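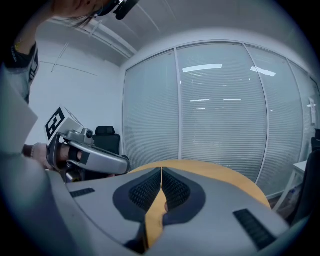
Ayuba Sarpong

Notes on the Vitero label printer at the Fuststead office, after moving it from USB to the network. Posting them in order. Firmware is the November 2020 build.

1/ Symptom: the first label of each job printed fine, the second came out shifted 4 mm to the left, and every one after that stayed shifted. Same on Windows and on the Linux print server.

2/ Ruled out the roll. Swapped in a new one from Hitix, same width, same gap. Shift unchanged. Cleaned the gap sensor anyway.

3/ Ran the self-test from the front panel (hold Feed until the second blink). 20 labels, all aligned. So the mechanism is fine and the fault is in what gets sent to it.

4/ Captured a job to file. The driver sends the left margin as an offset from the current position, and it sends it once per page from page two on. Firmware keeps the value until power-off.

5/ Fix: in the driver, Advanced, Page Origin, change Relative to Absolute. On the Linux side it is the same option in the PPD, set with lpadmin. Restart the queue after. Power-cycle the printer too, or it holds the old offset.

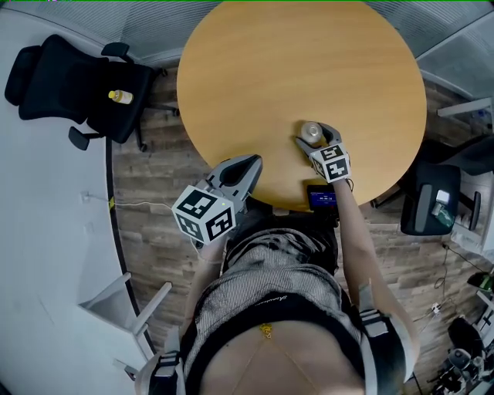
Round table, light wood top.

6/ Second problem, unrelated. Jobs over 200 labels stalled partway. The queue showed them as done.

7/ The print server was closing the socket after 30 seconds with no reply, and the printer sends no reply while its buffer is full. Raised the timeout on the server. Left the printer side alone.

8/ Test run with both changes: 4000 labels overnight, one queue, no stall, no shift. Hafiz Hidayat checked the last roll against the first with a ruler.

9/ Still open: the status page reports "low media" on a full roll. Cosmetic as far as I can tell - printing continues.

10/ If you run the Nutsugah spooler instead of CUPS, the origin setting is per user. You have to change it for the service account or it does nothing.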